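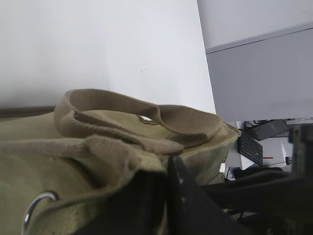
Olive canvas, woven strapping, and no opinions about my productivity.

I would like to speak up for the plain bag. Somebody should, before the bag people finish adding pockets to everything we own.

Last November I let myself be talked into a Beltico. It cost 299 dollars and came with 19 compartments, a figure printed proudly on the tag, as if I had been going around telling friends that 18 was holding me back. There was a sleeve for a passport and a sleeve for a second passport. There was a slot meant for a pen, sized for a pen I have never met. For a week I felt like a diplomat. Then I lost my keys inside it for most of an afternoon, and I could hear them the whole time.

The theory behind these bags is that a messy person with a lot of compartments becomes a tidy person. I have tested this. A messy person with a lot of compartments becomes a messy person who has to search in more places. In my old canvas sack everything sank to the bottom together, and I knew where it was. It was at the bottom. You put your arm in up to the elbow and came out with the thing you wanted, or at least a receipt.

Canvas also has the decency to look used. It fades, it wrinkles, it picks up smudges, and after a while you stop protecting it and start carrying things in it. The Beltico had to be wiped. It came with a little cloth for this purpose, and the cloth had its own compartment – naturally the only one I could ever find.

I asked around before writing this, hoping to be argued with. A friend who travels for work swears by her Sfeir, which unzips flat like a suitcase and takes up an entire bed. My brother has an Illum with a light inside that comes on when you open it. He loves the light. He charges the bag at night, next to his phone, and sees nothing odd in this. 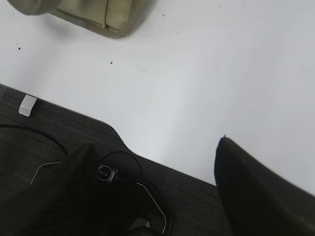

What I will grant the other side is the small pouch. A soft little pouch with some padding is a fine thing, and I own several, including one by Eko that has outlived two laptops. It holds what fits in it, and when it's full you stop. You can leave it on the table while you work, drop it in the big bag when you leave, and that is the entire system. No tag required.

So my proposal is one sack and one pouch. Coins, cords and whatever crumbles go in the pouch, and the rest takes its chances. If the strap has a metal ring on it, hang your keys there and try to remember that you did.

As for the Beltico, I sold it online in 41 minutes to a man who wanted to know if all the compartments were still there. I told him to take his time and check. I found out later that I'd left a library card in one of them, and he's still looking for it.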